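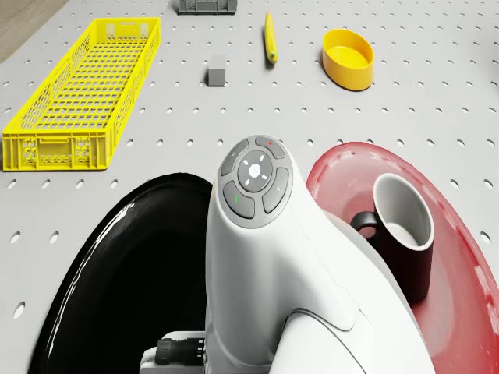
*Fig. 3: Yellow crate on the perforated surface.*

## Sending your lens or camera in for service

Please read this section before you pack anything. It is valid for all Kindar lenses and for the Edadora camera bodies.

1. Remove the strap, the filter and the memory card. We do not need them for the repair, and we cannot be responsible if they get lost.
2. Take out the battery and keep it at home. The workshop uses its own batteries for testing.
3. Put both caps on the lens. If you have lost the rear cap, write this on the form.
4. Fill in the repair form. Describe the fault in your own words, for example "focus ring is stiff below 3 m" – such a sentence helps us more than "does not work".
5. Wrap the item in soft foam and place it in a strong box. Leave some 70 mm of filling on every side.

**Caution:** Do not use newspaper directly on glass. The ink can leave marks on the coating.

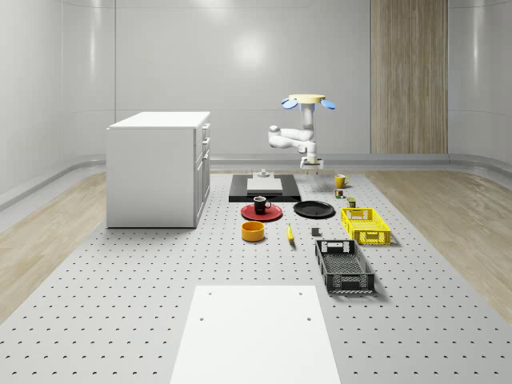

6. Close the box with wide tape and write the repair number on two sides.
7. Send the parcel to the Wasa workshop with insurance. Please insure for the price of a new item, also when yours is old.

**Note:** Parcels without a repair number are put aside until we find the owner. This can take several days.

After inspection you receive an estimate by e-mail. We start the work only when you have accepted it. If the estimate is over 1,000, we ask for a signature as well. Shutter units from Yensuk must be ordered separately, and in May the delivery is usually slower.

For questions about an open repair, ask for Sizwe Mabuza at the service desk and have your repair number ready.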